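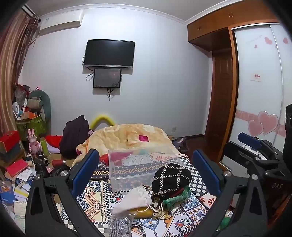 Figure 1. Bedroom tidying task: accessories and an open plastic box on a patterned cloth.

February
By Paula Olteanu and Ronaldo Policarpio

Can Household Machines Tidy a Bedroom Yet?
Larkcombe Project Report

The purpose of this project was to determine whether current machines can be relied upon to tidy personal belongings in an ordinary home. The Malabanan laboratory supplied 72 task records for review. Each was scored against the Kirnira chore scale, on which the highest mark is 6.

Rigid objects were handled well. Flasks, boxes and bottles were usually moved to the correct place at the first attempt. Soft and flexible objects scored much lower. A drawstring pouch changes shape when it is gripped, and sheer fabric tends to bring neighbouring items with it. Clear plastic was a further source of error, as the colours of a printed cloth show through the walls of a transparent box.

The crowded bedroom was the hardest setting in the review. No record from this group scored above 3.

The authors conclude that unsupervised bedroom tidying is not yet practical. It is recommended that the Roltville trial be limited to rigid items, and that fabric and chains be scored separately in the next term.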